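Colley Utensil Storage Records

README for version 2

What this is

The Colley records describe how people keep their cooking utensils within reach of the stove or bench: in a caddy, a crock, a drawer, on a rail, or loose on a shelf. They cover hand utensils only. Cutlery, knives and small appliances are left out, apart from stick blenders, which a few households insisted on storing with their spoons and which have a code of their own.

The records were put together by Rosalind Sorensen and Lionel Stockdale. Poppy Sedgwick did the second round of checking and rewrote the colour codes. Ruben Geerts maintains the files.

Last updated April 18, 2026.

Contents

utensils.csv: one row per utensil
holders.csv: one row per caddy, crock, drawer insert or rail
kitchens.csv: one row per kitchen, 60 rows
codes.txt: the full list of codes with short definitions
changes.txt: corrections made after version 1

The three tables join on the kitchen number. Utensils also carry a holder number. If a utensil had no holder, the holder number is 0 and the place is written in the remarks column.

Columns in utensils.csv

kitchen: kitchen number
holder: holder number within that kitchen
slot: the compartment, lettered from the left as you face the holder
type: one of 16 utensil types, see codes.txt
head: material of the working end
handle: material of the handle, if different
colour: main colour of the head
loop: y if there is a hanging loop or hole, n if not, u if it couldn't be checked
way up: h for head up, d for head down, f for lying flat
remarks: free text

Columns in holders.csv

kitchen: kitchen number
holder: holder number
form: caddy, crock, jar, insert, rail, other
slots: number of compartments
material: plastic, metal, wood, ceramic, glass, mixed
carry: y if it has a handle for lifting
tray: y if it has a base or drip tray
remarks: free text

How the records were made

Each household filled in a two-page form and was phoned once if anything was unclear. Forms were typed up by one person and read back by another. Where the two disagreed, Rosalind made the call and the old value went into changes.txt. The forms asked people to record the kitchen as it stood and to leave the tidying until afterwards. We think most did. Kitchen 11 plainly did not, and the remarks say so.

Most households took about 15 minutes over the form. Those with deep drawers took a good deal longer.

Type codes that cause trouble

Turner and spatula. In these records a spatula is for scraping and folding, and has a flexible head. A turner is for lifting and flipping, slotted or solid. Plenty of people call both of them a spatula, and some call the turner an egg flip or an egg lifter. Go by shape and ignore the name on the form. The household's own word is kept in remarks.

Slotted things. Slotted spoons, slotted turners and pasta forks each have their own type. If the slots can be made out but the outline of the head can't, use SLOT-U. Do not guess from the handle.

Whisks. Balloon and flat whisks share one type. Version 1 had them apart, and nearly a third of the forms couldn't be assigned either way. A coated whisk goes under the colour of its wires.

Spoons. The material is that of the bowl. Varnished or oiled wood is still wood. A brown plastic spoon is plastic, even if the form says wooden.

Colour

Poppy cut the colour list back to the everyday words. Cream and off-white go to white unless the household objected. Wood is recorded by its colour (pale, mid, dark, reddish) and never simply as brown. Stainless steel gets silver, and grey is kept for plastic, silicone and paint.

Brand names

Brands were recorded only if the household wrote them down. Zilis and Makris turn up several times each under holders, and one rail is a Jornska. A blank means no brand was written. It doesn't mean the item is unbranded.

Known gaps

Kitchens with children under five are thin on the ground.

Four kitchens sent in the first page only. Their holders are listed and their utensils are missing.

The way up column was added in October, after the first forms had come back, and the early rows were filled in by phone from memory. Treat them with care.

Nearby jars of salt, spices and so on were not recorded in version 1. In version 2 they appear in the kitchen remarks if someone mentioned them.

Use and credit

The files may be copied and reused for any purpose, including teaching. Please credit the Colley Utensil Storage Records and give the version number. Corrections go to Ruben, questions about the forms to Yvonne Fairclough, who has the paper copies.

Worked entry for a divided caddy

Compartments are lettered whether or not anything is in them, so a row in holders.csv can show more slots than utensils.csv has entries for. Take a grey plastic caddy with a wire handle and a base tray: form caddy, slots 3, carry y, tray y. The white silicone spatula and the white whisk standing on the left are both slot A, head up. The white utensil between them, with a loop at the top of its handle, could be a slotted turner or something closer to a fork, so it goes in as SLOT-U with loop y. Slot B appears to have nothing in it and gets no utensil row. The wooden spoon is slot C, head up, colour reddish. The small glass jar beside the caddy belongs in the kitchen remarks, with its label entered as not legible. 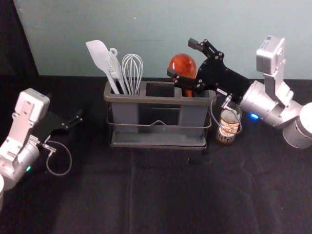
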